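"Una mesa verde te obliga a elegir bien el plato"

Nestor Dagdag lleva años poniendo mesas para otros y sigue comiendo de pie en su cocina. Lo cuenta sin pudor, con un café que se le ha quedado olvidado junto al ordenador. Desde noviembre prepara las mesas de prueba de Plarum, donde se decide qué vajilla acaba en el catálogo y cuál vuelve a la caja. Le pregunto por qué verde, y por qué tan verde.

"Porque el blanco sobre blanco es cobarde", contesta. "Y porque el mantel beis ya lo tiene mi madre."

El plato blanco de borde fino fue su primera concesión. Quería algo redondo y callado, que dejara mandar al naranja y al amarillo.
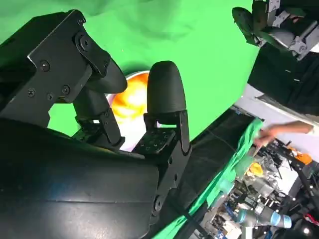
El color lavanda

La segunda concesión costó más. En Killance, que les suministra las piezas, le ofrecieron un catálogo de 795 referencias y él se empeñó en la que menos se vendía. "Me dijeron que el lavanda era para baños. Les contesté que yo he cenado en sitios peores que un baño."

Con el fondo tampoco transigió: cortina negra, de lado a lado, con sus pliegues. El planchado lo discutieron durante 40 minutos — "los más caros de mi carrera" — y ganó la pereza. 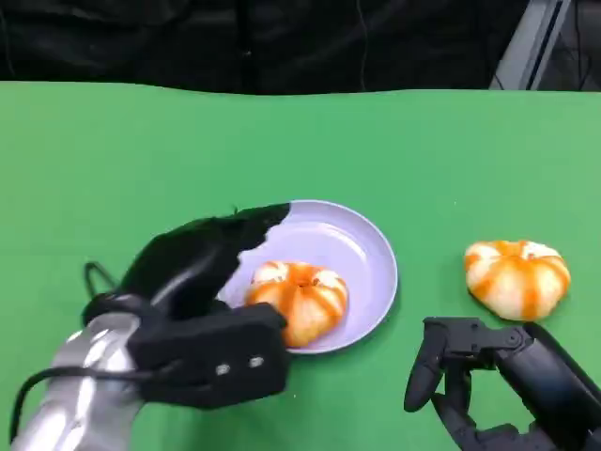 ¿Se puede usar un plato lavanda a diario sin cansarse de él?

Se puede si el resto de la mesa es sobrio. Dagdag recomienda empezar por 4 platos y dejar la vajilla completa para cuando uno esté seguro, o para cuando se rompa la anterior.

Queda el asunto del naranja. Dagdag defiende que toda mesa necesita una cosa redonda y brillante, y que importa poco si se come. Le señalo que hay quien vería un caqui y quien vería un pimiento de plástico. Se encoge de hombros: "En mi casa han servido cosas más difíciles de identificar, y encima había que repetir".
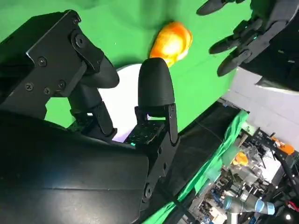 Plarum · Equipo de Mesa y Menaje

Antes de despedirnos me enseña la lista de pendientes. La encabeza un mantel de Onsri que aún no ha llegado y la cierra, subrayada dos veces, la palabra "servilletas". De las servilletas prefiere no hablar. De Burkia, la línea que prepara para la próxima temporada, solo suelta que no habrá beis.

— ¿Y el mantel verde?

"Se queda", dice, y va a calentar el café.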